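Stop captioning the dead

Every photobook about an old neighborhood now comes with an essay telling you how to feel. I'm tired of it.

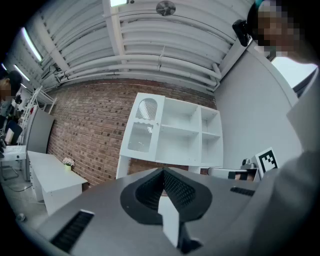
Leokadia Lis wrote in after my last column that without the essay a book of old street pictures is just a pile of strangers in hats, and that I only think otherwise because I grew up near enough to Nesau to fill in the gaps myself. She has a point. Half a point. I did grow up near there, and when I turn the pages of the new Polard book I know which street floods and where the tram used to turn. A reader in another country doesn't. Fine.

But look at what the essays do. They don't tell you where the tram turned. I would love it if they told me where the tram turned! They tell me that the city is "vanishing" and that the photographer was its "witness." They say melancholy a lot. I went through the Polard introduction with a pencil, because I was on a train and angry, and got to 7 uses of "vanished" before the first picture. Seven. And not one street name.

The book is 161 pages. Good paper, decent printing, blacks a bit heavy for my taste but they always are now. Brunello Melis took most of the pictures from a bicycle, or next to one, on his way to and from a job at the Vincze print works. That I learned from the jacket flap. The flap! Two lines, and they change everything. You start to see the hours. Morning light going one way down the canal, evening light the other way. The same bakers, the same dog I think, men waiting at a gate. He had a shift to get to. These are not the pictures of a poet wandering around grieving for a lost world, they're pictures by a man with ten spare minutes and some film in his pocket.

The essay gives him no ten minutes. It gives him a Vision.

I don't blame the writers exactly. I've written these things. You get the proofs late, you get paid little, you get asked for something "evocative," and the publisher wants the name of the city in the first sentence and some weather in the second. I wrote one for a Drelville harbor book years ago that I hope is out of print. It had fog in it. There's no fog in any of the photographs, I checked afterwards.

What bothers me more is who the grief belongs to. The people in Melis's pictures were going to work, buying fish, having an argument over a cart. Some of them are surely alive and would be surprised to hear that they vanished. A woman on page 70 is laughing so hard she's holding on to a railing. Opposite her, in italics, a line about the sorrow of the river. Whose sorrow? Not hers. She's having a great morning.

And it matters becuase this is how a place gets frozen. Nesau today has people in it. They have bad buses and high rents and a swimming pool that's been shut since I don't know when. Nobody makes a big handsome book of that, or if they do it goes in a different section of the shop, under Issues. The old pictures get to be Art as long as everyone in them is poor and safely gone. I find that ugly. I think Melis would have too, though I never met him and shouldn't put words in his mouth. See how easy it is.

So what would I put in instead. Dates. Names where you have them. What the camera was if anyone remembers. What the building is now, one line, even if it's a parking lot, especially if it's a parking lot. The contact sheets, a few of them, so we see the frames he didn't choose and the ones where somebody walked through. If there's a daughter or a neighbor who can say who the man with the cart is, print what she says, in her words, including the parts where she's wrong or rude.

Lis would call that homework, I expect. She wants to be led in by the hand and there's nothing shameful about that, most of us do with music. But facts can lead you in too. Tell me he had to be at the print works at 7 and I'll look at the clock tower on every page. I did, in fact. He was late a lot.

Buy the book anyway. It costs too much and the spine on mine has allready cracked, but there are 100 photographs in it and I'd keep ninety. Skip the introduction, read the flap, then go back to the railing.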